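The Long Life of the Handwritten Price Card

On the market square at Brarnwood the price cards go up before the awnings do. They are cut from cereal boxes or the backs of old calendars, and they are written in thick pen, usually red or black, by whoever gets there first. A good one can be read from the bus stop.

Printed labels have been on offer to the traders for years. Pirivo, which supplies shop fittings to most of the county, sells a neat plastic holder with a roll of ready-made tickets. Several stalls bought them. By February most of the holders were in the bottom of a van somewhere and the cards were back.

The reasons are mostly dull ones. Prices change during the day. Strawberries that cost one thing at nine o'clock cost another by three, and it is quicker to cross out a number than to print a new one. Plastic blows away. Card can be pegged, pinned, wedged between two cauliflowers or stuck in the top of a sack.

There is also the matter of the hand. Regular shoppers know whose sevens are whose. The fish stall crosses its sevens and the cheese stall does not. The egg stall writes everything in capitals and puts a line under the word LARGE, a habit passed from mother to son along with the trestles.

Sign painters used to do a good deal of this work. Bunnag, a family firm two streets from the square, painted shop tickets for 46 years, at first by brush and later with felt pens. Its order books survive. A butcher might ask for 500 tickets at a time, and a department store in the run-up to Christmas for more than 1000. They were lettered one after another at a sloping desk, and a bad one was turned over and used on the back.

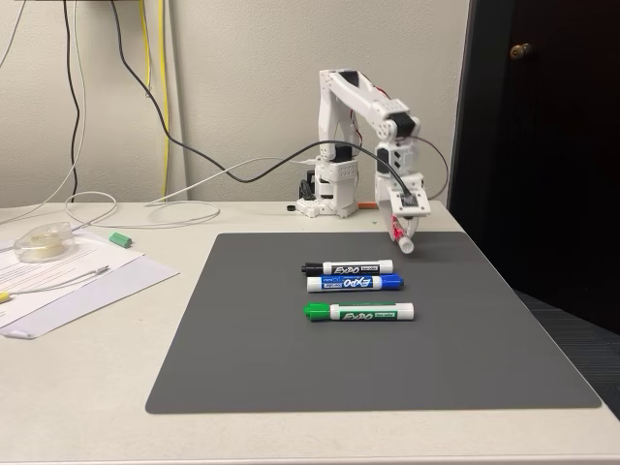 The firm taught its juniors to write the pence first and fit the pounds in afterwards, as it was the pence that people got wrong. They were told to keep the pen at one angle and move the whole arm, and to leave the capital letter until the rest of the word was in place. Some of this can still be seen on the square, in cards written by people who never set foot in the workshop.

The pens themselves are a steady topic of complaint. Gemano, the brand most traders swore by, changed its chisel tip a while ago and the new one goes soft in damp weather. Two stalls bought up what was left of the old stock and are not keen to share it. Others have gone over to paint markers, which last longer but smell, and which the bread stall will not have near the loaves.

Rain is the real test. Some traders rub a candle over the finished card. Others use clear tape, or a freezer bag with the air pressed out -- and a few just write another card when the first one runs.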